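Helpers wanted for the two-arm laundry build, Narkadham workshop

We're looking for six people to join us through April and into the summer on a project that has slowly eaten one whole corner of the shared workshop (and most of my evenings, I'll admit). We call it Fusia. It's a pair of robot arms on a white tabletop, and we want it to fold household cloths well enough that you'd put the result in your own closet.

You don't need a degree or a background in robots. If you can hold a screwdriver, keep a tidy notebook and stay cheerful while the same towel gets picked up again and again, you'll fit right in! Some of the work is steering the arms by hand, some is running cable and checking bolts, and a fair bit is plain sorting and labeling. Our goal is 1000 recorded folds, and we're at 571, so there's plenty left to do.

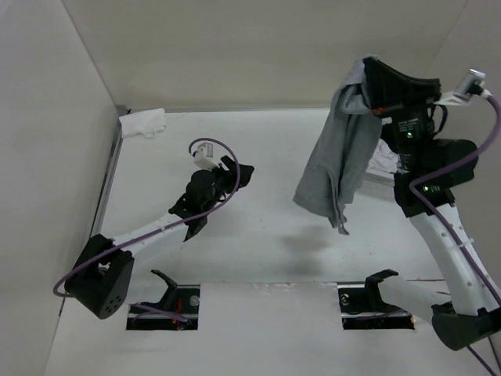
Rajkumari Mittal wrote back to our first notice that she'd happily give us two evenings a week, but wanted to know if she could bring her own dish towels, seeing as thin old cotton behaves nothing like the stuff people buy for testing. Yes, please do -- the more worn the better, as long as they're clean.

We can't pay wages, I'm sorry to say. We do cover bus fare and supper, and helpers get free use of the workshop benches for their own projects while they're with us. Shifts run two hours, and you can take as few as one a week.

To sign up, leave a note in box 88 by the workshop door with your name, the evenings that suit you and a line or two on anything you've built or mended -- a birdhouse counts. Samer Haddadin or I will get back to you to set up a visit.

Tala Karam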